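Run 388

The cloth was the last job before the weekend, and Gondal wanted 400 runs of it by five. I lifted both grippers over the grey table and waited for the tone. 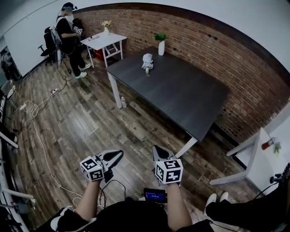 Slower on the left, the supervisor said in my ear. It would copy whatever I did, hurry included.

So I folded slowly, in half and in half again, the way Mum did tea towels at Hadden. She always smoothed the corner twice – a habit, no use to anyone.

I smoothed it twice. The tone went, and I shook the cloth out for the next one.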